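Co-training on play data for contact tasks, does it hold up?

kestrel_arm
We finished the first round on Dratero, our two-arm setup for tabletop contact work. 765 demos on the calligraphy mat, 30 test trials per policy. The policy trained on task demos alone got 2 of 30. Adding unlabeled play data from the same table got 29 of 30. Same network, same training steps.

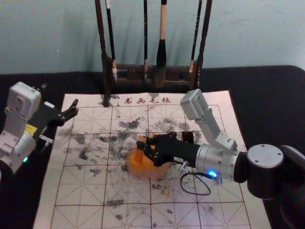

The test is scored on placement against the red grid. The object has to end up inside the target cell, and both arms have to finish clear of it. We kept the old felt with all the ink marks on it for every trial.

mudlark88
2 to 29 is too big a jump. My guess is your baseline is broken. Did you tune it at all?

kestrel_arm
Learning rate and chunk length, yes. Most of its failures were pressing too hard and dragging the felt.

pinion
I can believe it. We saw the same direction with Clerar, smaller gap. Play data has a lot of light contact in it and clean demos have almost none.

mudlark88
Then it's a coverage result and you could get it by collecting messier demos. And with one mat, the policy may be using the ink blotches as landmarks. Swap in a clean felt and rerun.

kestrel_arm
Fair point on the felt. I have a new one and will run both policies on it in April. I don't agree on messier demos, those cost us a lot more operator time than play does.

pinion
Rotate the old mat too if you can. That's a cheaper check.

mudlark88
Post the failures as well, please.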